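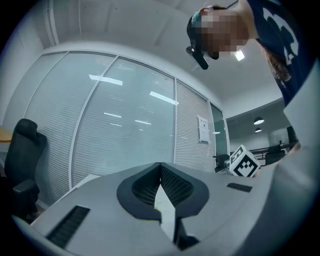 This repo holds my mowing and hedge records for three gardens, which started as a notebook in my jacket pocket and has since turned into a pile of CSV files that other people keep asking for. So, here they are! Every row is one visit to one patch of grass or one run of hedge: what I cut, how high it was when I got there, how high I left it, and whatever I felt like grumbling about in the notes column. Most of those visits were in full sun, and if you plan to keep a log like this yourself, please put a hat on first – a dark cap like the one in the photo, teal-green patch optional, has saved my forehead more than once. There are 2,528 rows in this release.

Last updated Jul 4, 2022.

## What's in the folder

```
lawn-log/
 data/
 visits.csv
 patches.csv
 hedges.csv
 scripts/
 check_heights.py
 monthly.py
 NOTES.md
 LICENSE
```

`visits.csv` is the big one. `patches.csv` and `hedges.csv` are little lookup tables, so you know that `CL-04` is the shady strip behind the Clonley greenhouse and don't have to guess. NOTES.md is a mess and I'm leaving it that way for now.

## The gardens

**Dalluda** is my own place. Heavy clay, one big front lawn that sits wet until well into spring, and a privet hedge that I inherited and have never really forgiven. Most of the rows come from here, so please keep that in mind before you average anything across gardens.

**Clonley** belongs to Emília Hrnčiar, who mows more often than I do and is much neater with a tape measure. Her soil drains fast and the grass browns early. She writes her notes in full sentences, and they're better reading than mine.

**Jultitz** is Tobias Brannigan's, a long narrow plot with a beech hedge down one side and a slope at the bottom that he only cuts with a string trimmer. He joined last and he skips weeks, especially if it's been raining. I haven't filled in his gaps and I'd rather you didn't either.

## Columns in visits.csv

| column | what it means |
|---|---|
| `visit_id` | running number, never reused |
| `garden` | dalluda, clonley or jultitz |
| `patch` | matches the code in patches.csv or hedges.csv |
| `kind` | lawn, edge or hedge |
| `before_mm` | height before cutting |
| `after_mm` | height after cutting |
| `tool` | reel, rotary, string, shears or powered |
| `ground` | dry, damp or soggy, by boot test |
| `clippings` | left, bagged or composted |
| `fed` | yes or no |
| `notes` | free text, spelling not guaranteed |

Heights are in millimeters for grass. For hedges, the two height columns hold the length of new growth instead, measured from the old cut line to the tip. I know, I know – it should have been its own column. By the time I noticed, there were too many rows and I'd gotten used to it. Filter on `kind` first and you'll be fine.

## How we measure

For lawns we drop a paper plate with a slot cut in it over a ruler, let the plate settle, and read the ruler where it comes through. Do that in a few spots in the patch, toss out anything that landed on a dandelion, and write down the middle reading. It's slow the first time and then you stop thinking about it.

Hedges are less tidy. You pick a shoot at chest height that looks like its neighbors and measure that. Emília takes several and averages them, Tobias takes one, and I take however many I have patience for. The method each of us used is in `hedges.csv`, under `how`.

The boot test for `ground` is exactly what it sounds like. No squelch is dry, some give is damp, and if water comes up around the sole then it's soggy and you probably shouldn't be mowing. (There are plenty of soggy rows from Dalluda. I don't always take my own advice.)

## Running the scripts

You'll need Python 3 and pandas, and that's it.

```
pip install pandas
python scripts/check_heights.py data/visits.csv
python scripts/monthly.py data/visits.csv --garden clonley
```

`check_heights.py` prints any row where the grass came out taller than it went in. You will see a few! Mostly they're slopes where the plate tipped, and I've kept them with a note. Anything over 700 in `before_mm` gets flagged too, and that should only ever turn up on hedge rows.

`monthly.py` prints a plain table of cuts per patch per month. It doesn't draw charts. I tried, and the charts were ugly.

## Things to know before you use it

- Winter is thin. February has hardly any lawn rows, and the ones it does have are mostly me tidying edges because I was bored.
- I swapped from a rotary mower to a reel partway through. You can see the `after_mm` values at Dalluda get a lot more even from there on.
- `fed` only means we put something down on that visit. It says nothing on what or how much, so please don't build a fertilizer study on it.
- 285 rows have an empty `ground` value. Those were copied from the paper notebook, from before we had the boot test. Leave them blank.
- Alcantara, the patch, isn't a fourth garden. It's what Emília calls the little square lawn by her gate, and it's coded `CL-07`. Old versions of the file had it under `garden`, so re-download if yours still does.

## What people have used it for

One person wanted something with real gaps in it for a beginner's spreadsheet class, and we certainly have those. Another was working out how often a small crew would need to come back to the same street in May. I use it to settle arguments over whether the privet is growing faster than last year.

I wouldn't use it to set prices or to tell anyone how short to cut their grass. Three gardens is three gardens, and two of them are on soil I'd call unusual.

## Adding your own garden

I'd love more! Copy the header row from `visits.csv`, pick a two-letter code that isn't taken, and send a pull request with your patches listed in `patches.csv`. Leave out street addresses and anybody's phone number. If you measure in inches, convert before you send it – I did one batch by hand and I'm not doing another.

## License

CC BY 4.0 for the data, MIT for the scripts. Credit "the lawn log" and link back to this page. Bug reports go in the issues tab, and if it's the growing season I'll probably be slow to answer.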